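How I steam buns on a weeknight

I learned these from my neighbour Radymyr Sydorenko, who makes them every October for the Malport harvest supper and won't hear of anyone baking them. They're plain, soft and very good with soup. You'll want 200 g of plain flour, a teaspoon of instant yeast, a pinch of salt and warm milk.

Step 1. Get your steamer out before you start, so you're not digging in the cupboard with doughy hands (I've done it!). 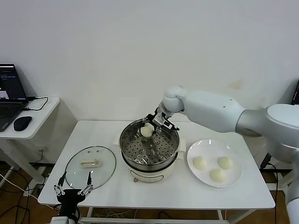
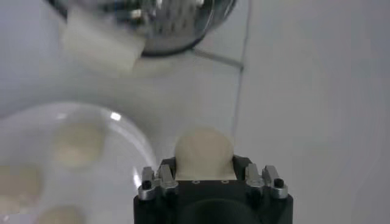
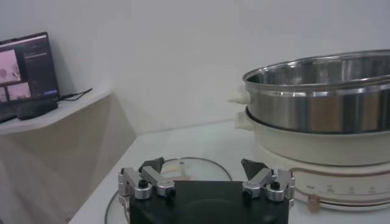 Step 2. Mix the flour, yeast and salt, then add the milk bit by bit until you've got a soft dough. Knead for ten minutes. I put the radio on.

Step 3. Cover and leave somewhere warm for nearly 43 minutes. My kitchen is chilly, so I use the airing cupboard.

Step 4. Roll into small balls, 37 g each if you're fussy, and sit them on squares of baking paper. Give them another rest while the water heats.

Step 5. Steam for 12 minutes with the lid on, and don't peek. Leave them another two before lifting the lid, or they can wrinkle.

Leftovers freeze well.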